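Clako – Gallery – The Small Things Clear-Out

2020-06-16

Quick intro because the table is needed back. Over 900 bits of jewelry and dresser-drawer stuff came out of the Boltholm house in April, most of it in biscuit tins, some in envelopes, one lot in a sock. It has been sorting itself out slowly ever since on the white table in the back room at Biltumthorpe. Well, not sorting itself. You know what I mean.

Only one picture up on this page so far, the rest of the entries are text until I get the others resized. Same order as the trays. If you're looking for something from your own family's box, go by the tray name.

How it got sorted

Everything tipped onto the table first, a tin at a time. Never two tins at once – we did that on the first day and spent the whole afternoon working out which chain came from where. Then into piles: ears, necks, wrists, pins, don't know. The don't know pile was the biggest for weeks.

Tangled chains went in a dish with a little baby powder and got worked loose with two sewing needles. Slow. Good job for a rainy day with the radio on. Stones that had fallen out of things went in a pill box with the day names on the lids, which turned out very handy.

Necks

Twelve trays when we started, now squashed down to four. Mostly thin chains, a few strings of beads. Bead strings are laid straight, not coiled, the old thread snaps if you look at it wrong. If you want one restrung say so before collection, it can't be done on the day.

The long amber-colored strand is glass. Sorry to everyone who asked. Still a lovely thing and very heavy.

Wrists

Bangles on a paper towel tube, that's the whole system. Works great. Bracelets with clasps are clipped shut round a strip of card so they don't grab each other. Charm bracelets are bagged one by one because of the charms catching in everyhting.

Two of the charms are a tiny teapot and a boot. Both loose, both in the pill box, under Friday.

Ears

Hoops first, since they roll. Plain surface, good light, and no tablecloth – posts go straight through the weave and you don't find them until the wash. Pairs get threaded through a square of card, singles go in an egg carton, one to a cup, until the other half shows up.

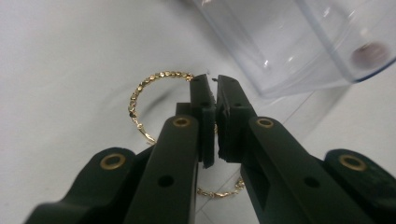

Thin gold hoop on the white table. Easy to lose on a patterned top, easy to spot on this one.

Pins and brooches

Three trays. Check the catch before you pick one up, lots of the old ones don't close and they bite. The bent ones have a cork on the point. Please put the cork back.

Bird brooches seem to have been somebody's favorite. Swallows, an owl, something that might be a duck. They're staying together as a set if at all possible, would be a shame to split them after all this time in the same tin.

Hat pins are NOT out on the table. Those are in the tall jar on the shelf, points down. Ask.

Buttons

Not jewelry I know, but they came in the same tins. Sorted by color only, life is too short to do it by size. The Millet jar is all the coat buttons (it's an old seed jar, hence the label, there's no millet in it). Shiny dress buttons are in the shallow tin next to it and kids are welcome to rummage in that one.

Don't know

Down to one small tray now. A key for something tiny. A buckle with no strap. Hinge off a compact, maybe. A screw-back thing that could be half an earring or could be off a curtain. If you recognize any of it, write what it is on the slip and leave it in the tray, no need to be sure.

Cleaning

Did very little and would do less next time. Warm water, drop of dish soap, soft toothbrush, dry flat on a towel. Nothing with glued stones went in water. Pearls wiped with a damp cloth and thats all. Polish only on the plain silver pieces, and one of them looked better before, if you ask me.

Test anything you aren't sure of somewhere it won't show. And plug in, always, if you're anywhere near a sink.

Storage, for anyone doing the same at home

Egg cartons for singles. Old tins for brooches with a bit of felt in the bottom. Drinking straws for fine chains – thread one end through, do up the clasp, no knots. Card squares for pairs, punched with a darning needle. Labels in pencil because pen fades and then you're back to don't know.

Zip bags are fine but press the air out first. Don't stack trays with anything standing up in them.

Collecting

By arrangement at Biltumthorpe, side door. Bring the slip with your tray name on it. Bring a box too if you have one, we've run out of small ones and are onto margarine tubs.

Anything unclaimed goes back in the tins with its label and stays on the shelf until the next clear-out. Nothing is being thrown away, not even the buckle.

More pictures when I get to them. Brooches next, then wrists.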